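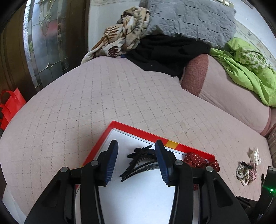

Where do small hair accessories end up at the end of the day? In most of the homes we studied, they go to the nearest flat surface in the bedroom, and they stay there until somebody needs that surface for something else.

**Figure 2.** Dark hair accessories, among them a claw clip, gathered in a shallow tray or box lid on a bed with a quilted pink sheet.

### 3.2 Clips, bands and the bed as a sorting surface

The household diaries contain 661 entries that mention hair accessories. We coded each entry by where the item was found and where it was put next. Entries that gave only one of the two places were kept for the first count and left out of the second.

Beds appear in the diaries more often than we had planned for. Our first coding sheet, written in December, had no line for them, and early entries were filed under "other." Hanne Þrastardóttir recoded these by hand and split them into two groups. In the first, the bed is where an item was lost or forgotten. In the second, the bed is a work surface: drawers and bags are emptied onto it, and the contents are sorted there before being put away. The sheet was closed to changes on 17/05/2020.

Containers used for sorting were rarely bought for that job. Diary keepers wrote of saucers, shoe box lids, baking tins and the trays that come inside gift boxes. A shallow container with a raised rim, like the one in Figure 2, lets all the items be seen at once and can be carried to another room. Several keepers in the Randmont group wrote that deep boxes were given up after a few weeks, as bands sank to the bottom and were replaced with new ones before they were found.

Color also matters. Black clips and bands were the items most often reported missing, mainly in bags and dark drawers. Against a white or pale ground they were found quickly. Two keepers moved to a light-colored dish for this reason.

Claw clips raise a separate problem. Their teeth catch on bands and on loose hair, and keepers who stored both together described having to pull them apart each morning. In the Ivik group, three households kept clips and bands in separate containers. We return to mixed storage in the next section.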